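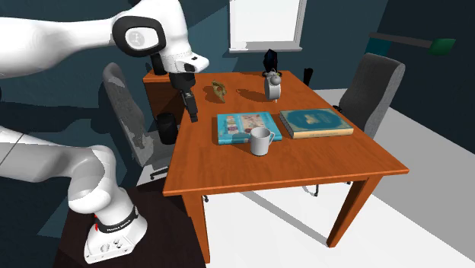
OK so I have to talk about the Clillport tide pools because I got home an hour ago and I'm still buzzing. Thread!

We left at 4 in the morning to catch the low. Dark, windy, everybody grumpy. Then the water just kept sliding back and back, and there was this whole shelf of rock I'd never seen in all my years going there.

First pool: two sea stars, one purple, one the orange of a traffic cone, both wedged under the same ledge. I said hello to them out loud. No regrets.

Then the anemones. If you've only seen them closed up they look like chewed gum with sand on it. Open and underwater they're the greenest thing on the whole coast – like somebody left a light on in there.

If you want to go: the walk down from the Indalness parking lot took us 14 minutes with flashlights, and the last bit is slick. Wear shoes you don't love. I wore shoes I love and now I have shoes I used to love.

You get around 90 minutes before the water starts coming in for real. Check the tide table the night before and set an alarm for when you need to turn back. It comes in behind you first on the north side, through the gap.

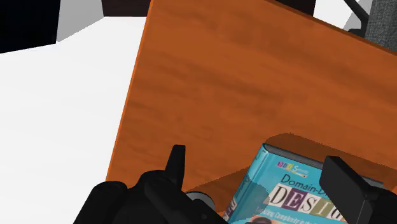 Idia wrote back to ask if the north side is OK for kids, because the last time they tried it the little one was in up to the knees before they got back to the sand.

I'd stick to the south end with kids! Flatter, shallower pools, way more hermit crabs per square foot, and you can see the beach the whole time. The crabs are the stars of the show anyway.

Oh and the nudibranch!! Tiny, white with yellow tips, about as long as my fingernail. I walked right past it. Took me three more passes to find it again after somebody yelled.

Please put rocks back the way you found them, same side down. Stuff lives under there and it dries out fast.

Next good low is in January and it's in the afternoon, so you can sleep in. I'm bringing soup – come find me by the big split rock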